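作業ノート 接着試験つづき

シェア 12 コメント 3

Skadixの新しい木工用接着剤、カタログには「開放時間が長く、冬場でも白化しない」とある。こういう文句は話半分に読むことにしている。前回の箱物で端が浮いた件もまだ片付いていないし、Gayanは気に入ったようだが、彼は缶の新しい物なら何でも気に入る。

比較の相手は今まで使っていた膠。ブナの端材を40枚、同じ板から取って半分ずつ貼った。はみ出しは白いタオルで拭き取り、水の量は加減していない。ここを揃えなかったのはまずかったと後で思う。
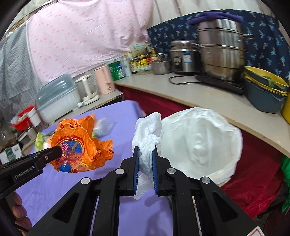
Birkerholm工房にて、5月

圧締は12時間。Piyumiは一晩で足りると言うが、その一晩が何時間なのかは人によって違う。時計で計ることにした。

割ってみた結果、最大値は新しいほうの3266N。膠の最大はちょうど3000N。数字だけ見ればSkadixの勝ちだが、最大値を比べても意味は薄い。ばらつきが大きく、低いほうの数枚は手でも剝がれそうだった。Rokeyaは木部破断の割合を先に見ろと言う。同感。

しかも低かった試験片は、どれも木口に近いところから取ったものだった。接着剤の差なのか板の差なのか、これでは言えない。

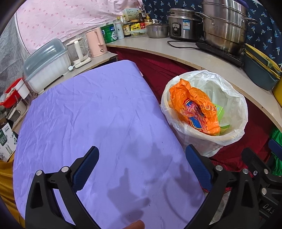 それから白化の件。冬の話を5月に確かめようがない。Paulineが物置の北側なら冷えると言うので朝に温度計を置いてみたが、思ったほど下がらず、やめた。Cheethamの冷蔵庫を借りる案もある。湿度が違うので気が進まない。

次にやること。
木口寄りの材を外して切り直す。拭き取りの水を量る。膠は新しく溶いたものを使う(今回のは少し古い)。破断面は番号順に並べて残しておくこと。Dilruba、前回のように捨てないでください。

それまで椅子の脚は膠のままでいく。

お問い合わせ:Birkerholm工房 © Birkerholm ページの先頭へ戻る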